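Hand-held grippers: questions we get asked

The Clindstead workshop build has been running since September. Alina Pop and Fares Kanaan look after the hardware, and Cheng-en Wei looks after the software. Please read this page before you email us.
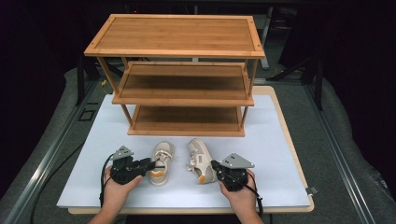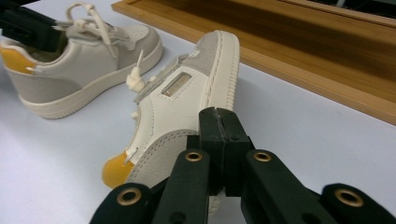

What is the build?
It is a pair of hand-held grippers that a person wears down to the fingers, so to speak: you hold one in each hand and do a job with the jaws instead of your fingertips. We call the pair Ustis. The recordings are used to train a small two-armed robot, which is the other half of the project and has its own page. Each gripper has a black plastic body with a grey metal plate on top, and the plate is drilled with small round holes so that we can bolt on whatever we are trying out. The cable is the part most people would change, and so would we.

Why are they wired?
We tried batteries first. They made the grippers heavy at the front and went flat at different times. With a cable on each side the two recordings start together and stay together. Leave a loop of slack before you begin, or you will feel the pull at your wrist.

What are the plastic parts made of?
The first set was printed in PLA and the links wore oval at the pivots. The present ones are nylon blend, black all through, so scuffs don't show much. Please don't sand the inside faces of the links. They are meant to be slightly rough where the spacer sits.

Do I need the metal grommets at the pivots?
Yes. Without them the screw cuts into the plastic and the jaws go sloppy. Press them in with a vice, square on. If one goes in crooked, throw the link away and print another. Mireille Srour keeps a box of spare links on the shelf by the drill press.

Why shoes and a rack?
They are a fair test of two hands working together. A trainer has a stiff sole and a soft collar, and the laces get in the way of both. When one is lying on its side it has to be turned before it can go on a shelf, and that is where most beginners drop it. Children's sizes fit our jaws better than adult ones.

Do the laces have to be tied?
No. We record with the laces tied and with them loose. Tying them with the grippers is not one of our tasks, and we have no plans to add it.

How many recordings have you made?
1,381 at the last count, all tasks together. Cheng-en throws out any where a gripper lost tracking. If you are recording with us, do 20 in a row and then take a break, as your grip changes when your hands are tired.

Can I use my own table?
You can, but the surface should be plain and should not move. We lay a pale board over the wooden top because the grain confused the tracking. Clamp or clip the board down. Glossy boards give reflections, so look for a dull finish.

What does it run on?
A second-hand desktop with 2 USB cards in it. One card for both grippers worked badly. The recording program is called Uvier and it runs on Linux only. Aino Lehtinen has had it going on a laptop, but with dropped samples.

Can I buy a pair?
No. The files are free to members and we will print a set for the cost of the filament. The motors and bearings you order yourself. Ghanem, the parts shop in town, will make up the order if you take in the list from the members' area.

My jaws don't close in the middle. What is wrong?
Usually one link has been fitted back to front. Take off the outer links and check that the stamped side faces you on both. If they are right, loosen the centre screws half a turn, close the jaws by hand until the halves meet, and tighten again.

Can I come and try them?
Tuesday evenings, from seven. Bring short sleeves, as cuffs catch on the plate. Under-sixteens need an adult with them.

Page last changed 21/01/2020. Corrections to Alina, please.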